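Shezi opens its doors for a week of mending, swapping and tea

For release: May 2021

Hello from all of us at Shezi! I'm Annatjie Zwane, I run the repair evenings, and I've been asked to write this one myself (our usual press person is on leave, so you're getting the chatty version).

We're holding our first Mend It Week at the old Drinico shop on the corner, and it runs for 7 days straight. Bring us your wobbly lamps, your coats with no buttons, your radios that only pick up one station. We'll sit down with you and have a go at fixing them, and if you'd like to learn how to do it yourself, even better!

It's free to come in. Parts are charged at what we paid for them, and there are 77 bookable slots with our menders, which you can reserve by ringing the shop or popping your head round the door. Walk-ins are fine too, you may just have to wait a bit.

Themba Jacobs is looking after electricals and I've got the sewing corner. Johannes Adams will be gluing crockery back together, and he's asked me to say please bring ALL the bits, even the tiny ones wrapped in kitchen roll.

"I learned to solder from my gran at her kitchen table," Themba told me when I badgered him for a quote. "If one kid goes home and opens up a broken torch to see what's inside, I'll be delighted."

The swap shelf is back as well. The rule is the same as before: leave something clean and usable, take something you like. Kitchen things go fastest, so come early if you're after a teapot. Clothes are on the rail by the window and books are in the back room, sorted by Ruan, who has very firm views on where cookery ends and gardening begins.

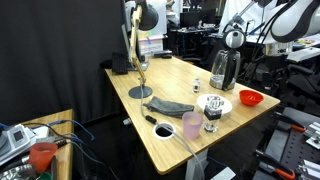
Ruan Lekota

Glass and china can be handed in at the front counter any afternoon, wrapped in newspaper please. We can't take mattresses, car parts or paint.

Our thanks to Fekska for lending us the sewing machines, and to Urex for the shelving, which went up in a single morning and is still standing!

Press are very welcome on any day. Ring and ask for Annatjie, extension 2078, and I'll put the kettle on.

ENDS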